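Remote Operators Wanted for Kitchen Task Demonstrations
Kiltano, Laxdal site – part-time, paid hourly
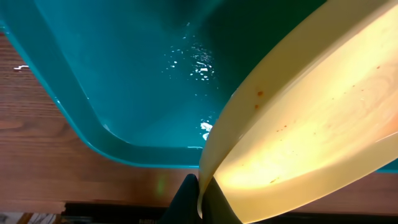 About the work

Kiltano teaches robot arms to do household chores by having people do the chores through them. You sit at a desk next to the robot, hold a pair of hand controllers, and the arms follow your hands. Everything the robot does during that time is recorded and used for training. The current task set is dishwashing by hand in a basin: picking up a plate, tilting it into the water, wiping it, rinsing it and setting it in a rack. Later sets cover folding towels and putting away groceries.

A single recording is called an episode. The dishwashing set calls for 1448 episodes and we have 1238 of them. The new operators will finish this set and then move on to towels, which run through July.

What you will do

Run episodes by remote control, following a written task card
Reset the table between episodes and change the water when the card says so
Mark each episode as good, failed or unsure
Stop the arm and call the shift lead if a grip slips or a cable catches
Write a short note at the end of the shift

On some shifts you will guide the arm by hand instead. This means standing beside it and moving it through the task at a slow, even speed. It is more tiring than the desk work and we keep those sessions short.

What we are looking for

Steady hands and patience with repeated work. You do not need a technical background. People who have worked in kitchens, sewing, dental labs or assembly have done well at this. You should be able to read a task card in English and sit or stand for an hour at a time. Glasses are fine. The controllers can be set up for left-handed use.

Plates get dropped and water gets on the floor. Please wear closed shoes with a good sole.

Hours and training

Shifts are 4 hours, morning or afternoon, with a break in the middle. We ask for at least two shifts a week. The contract is for 52 shifts and can be extended if both sides agree. Training takes your first three shifts and is paid at the full rate. Vibeke Damgaard runs the training and will be your shift lead to begin with.

How to apply

Send a short message with your name, the shifts you can work and any hands-on work you have done. A resume is welcome but not required. Address it to Mikkel Hafstein, Operator Team, Kiltano. Applications close March 12, 2026. We will invite people in for a trial session on the controllers – the trial is paid as well.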